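Home & Living > Furniture > Tables > Reader reviews

The Ullent round table, after a winter of daily use

I'm going to gush a little, so bear with me. We bought the Ullent for the upstairs landing in November, after months of perching cups on windowsills, and I'm still pleased every time I come up the stairs and see it.

First, the color. Prundale calls the finish "honey", but it's a good deal more orange than that, a proper warm orange-yellow that cheers up a gray afternoon like nothing else I own. If you want pale and Scandinavian, get the Rernon instead (a lovely table too, just cooler and a bit leggy). Ours cost 600 with delivery, and the 80 extra for having it carried upstairs was money well spent – it's heavy!

Size is the other thing I love. It looked modest on the website and then it arrived and I thought, oh, that's a real table. Two people can stand at it with their things spread out and still have room for a bottle of water at the back. And no corners, so you can squeeze past without bruising a hip.

Giang Lưu, who talked me into a round one in the first place, has since put the same model in a much grander spot, beside a curved railing over an atrium, with pendant lamps overhead. The wood handrail and floorboards suit it so well that I'm slightly jealous.

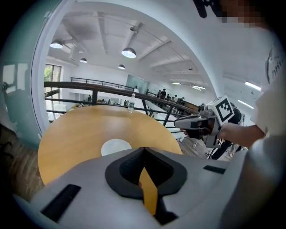 What I'd change

Not a lot. The instructions are one sheet of tiny drawings and I put the base on backwards the first time, entirely my own fault but still. Two of the bolts needed another turn after a month, and they've been solid ever since.

The finish shows fingerprints when the sun is low. A damp cloth sorts it, then a dry one. I tried the Tô wax on the underside first, liked it, and did the whole top – it brought up the grain beautifully, though you do have to keep everyone off it overnight.

Spare bolts are listed under part 2802 if you lose one down the stairs, as I did.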